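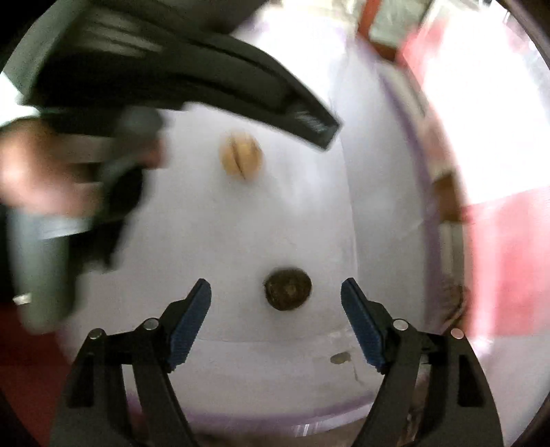
Open fingers over the white tray, dark piece between the pads 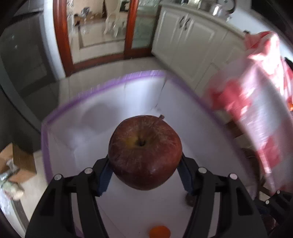

Big red apple, held low on both sides

Marthinus Cele wrote on 6/28/19:
> Can we please settle the fruit page of the handling rules before October? Prolthorpe still has "grip at the widest point" and Fladdale has no wording at all. I'd like one text that both kitchens can use.

Hi Marthinus and all,

Yes please, let's settle it! I've been through all 104 comments on the draft (yes, every one) and most of them come down to the same few lines, so let me throw out some wording.

Rule 4, approach. Fingers fully open before they go below the rim, and they stay open until the item is between the pads. Pîrvu wanted a fixed opening for each kind of fruit and I'm against it, the table would be 38 rows long and people would stop reading at row three.

Rule 11, contact. I'd drop "widest point" and say "on the lower sides, both pads touching, stem end left clear." That's how the apple is being held in the second picture, and I like that you can still see right into the stem hollow. Easier to check for bruises later on, too.

What I can't decide is small dark fruit next to pale fruit in the same container. Kundov's draft says one kind per container — tidy, but no real kitchen looks like that. I'd allow mixed and ask for the mix to be written in the log.

Also, can we agree on "container" everywhere? We've got tray, tub, bin and basin in the same two pages and it's driving me nuts.

Send me your edits as plain text if you can, the tracked changes got mangled last time.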